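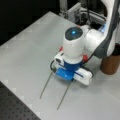
The Apology That Apologizes for Nothing

Home | Opinion | Politics | Letters | Subscribe

April 29, 2018

Council member Jahangir Weerasinghe has now issued three statements about the remark he made at the Farnbridge budget hearing, when he told a colleague that she might find the figures easier if someone read them to her slowly. None of the three contains an apology. The first regretted that the hearing had become heated. The second regretted that his words had been taken out of context, although the full recording had been public for two days. The third thanked residents for their patience.

This newspaper takes no position on the budget itself. It does hold that a public official who insults a colleague in an open meeting owes her a direct answer, in the same room and on the same record. The council's code of conduct runs to 46 pages and devotes one paragraph to the way members speak to each other. That paragraph asks for "courtesy at all times" and provides no remedy when courtesy fails.

A petition requesting a formal censure has gathered 1,972 signatures. The council president has declined to place it on the April agenda, citing a crowded calendar. The same agenda found space for a discussion of the lettering on parking signs.

Members should amend the code before the summer recess and give the censure request a hearing. Mr. Weerasinghe would be free to speak in his own defense. 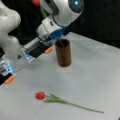

Comments

Dolores Lyons
I was at that hearing and people gasped. He knew exactly what he was saying. Put it to a vote.

Sajib Barua
A censure has no force. He keeps his seat and his pay either way, so I would sooner see the code fixed first.

Priya Delacroix
Signed the petition last night. The parking signs do need work, though.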